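Sunday, October 28, 2018

I slept badly and got up before the heating. I wrote to my sister, then ironed the shirts for the week, and all the time I was thinking of yesterday in Tusberg, so I will put it down now before it becomes mixed with other days.

Freya Hartley had asked me in the canteen at work if I wanted to come with her and see the arm at Wullusero. She knows Ziad Salameh from her evening class, and he had told her that visitors are welcome if they don't lean on the table. I said yes at once. In January our manager told us that machines will clear the trays "sooner than you think", and since then the dishwashing side of our kitchen talks of nothing else. I have cleared tables for many years, in two countries. I wished to see with my own eyes who is coming to take my apron.

We took the bus with the long way round because Freya wanted bread from the Saber bakery. At the entrance we had to sign a book and I received a visitor card, number 3893. I was a little proud of it. Ziad was late and came running with a sandwich still in his hand.

The room is an office room with grey carpet, and I had expected something like a factory. On a white table were things to eat, all toys, such as my nephews have: a strawberry, half an orange, a bunch of bananas. There was also a big oval plate, a blue bowl and a ketchup bottle lying on its side. The arm is white with a black hand, if I can call it hand. It has two fingers only. There is a small blue light on the arm and I found that I was looking at the light when I spoke, as one looks at the eyes of a person, and Freya laughed at me.

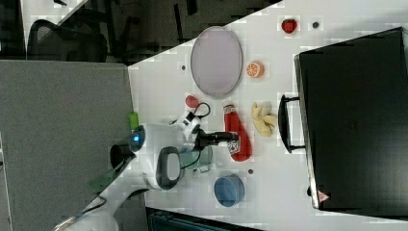

Notebook 2, page 5

I asked Ziad what the work was for the day. He said: tidying. The food goes on the plate, the bottle goes where it is told, and the bowl must be left in peace. I thought, well, this is my work, only without the soup and without the people who put chewing gum under the saucer.

It is very slow. I want to be fair, so I write also that it is very calm. When I clear a table I am already looking at the next one, and my left hand does something that my right hand knows nothing of. The arm does one thing. It comes over the bottle and stops, and one has the feeling that it is thinking, but Ziad says no, it is only waiting for the next instruction from the computer, and that visitors always believe it is thinking when it is slow. If it were fast they would say that it is only a machine. I liked this remark and I said it again to Freya on the bus, but she had heard it before.

We talked for a long time of the bananas. I had supposed the bottle would be the hard one, because it is smooth and it can roll. Ziad says the bottle is a friendly shape. It is long, there is a place in the middle where two fingers can close, and from both sides it is the same. A bunch of bananas has fingers of its own. Where do you take it? I would take it at the stem, without a thought, and I tried then to explain how I know that this is the stem, and I could not explain it well in English, and I think also not in my own language.

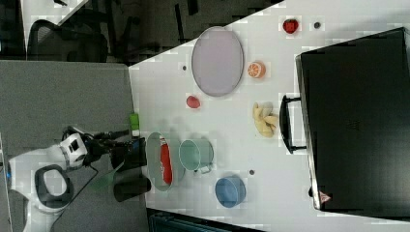 Then he asked me to do his job for a moment, which I had not expected. I had to tell him in words what the arm should do, and he would do exactly what I said, with his own hand, in place of the arm. I said, "Take the strawberry." He put his hand flat on top of it. I said, "No, hold it," and he held it and did not move. I said "put it on the plate" and he put it so near the rim that it would fall down if someone walked past heavily. Freya had tears from laughing. But I was annoyed, a little, with myself. In my first month in the kitchen the old cook gave me orders in exactly this way and I did everything wrong, and he believed that I was stupid. I was missing only the half of the sentence that he did not say.

I asked the question I had come for. Can it do my job? Ziad did not make a speech. He said that for one table, with things it has met before, and with somebody sitting near, it can do a part of it on a good day. For a real canteen at one o'clock he would not promise anything. Wet glass is bad. Paper napkins are very bad. A tray with a half yoghurt and a telephone forgotten under the napkin, he does not even want to speak of it. He said there is another group, Zumura, who try with folding towels, and that they are all very tired people.

So I was relieved, and then I was ashamed of being relieved, since he has worked so hard and would be glad if it went better. I told him that I would give the arm the cutlery to sort. This I would give away tomorrow, with the gloves and the bad smell of the basket together. He wrote it on a piece of paper. Perhaps he was only polite.

Before we left I stayed beside the table and watched it go for the ketchup again. Its fingers were across the middle of the bottle, just there where I would have put mine. I noticed that I was holding my breath.
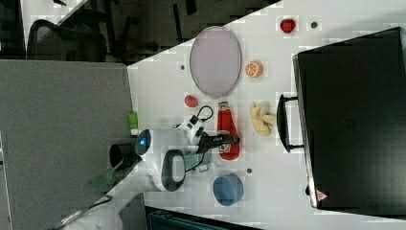 Evening

Rain since four o'clock. I made the lentils and ate them standing up.

I did an experiment with my own washing-up, which I would not tell to everybody. I used only the thumb and the first finger of each hand. The cups went well. The big lid went well until I had to turn it. With the forks I gave up after two, and the sieve I could not clean at all, because one must hold it and press at the same time. My neighbour would have thought I had burned my hands. It took me so long that the water was cold.

Freya telephoned to ask if I had her umbrella. I have it. She says she thinks we will both be pensioners before anything comes into our kitchen, and that the manager should go to Tusberg on the bus with the long way round and look at it himself. I am less certain than she is. The arm does not get better at home in the evening, but Ziad does, and he is young.

To do: bring back the umbrella, buy washing-up liquid, ask Ziad by letter if I may come once more when they have real plates with real food. Shirts are done except the blue one, which needs a button.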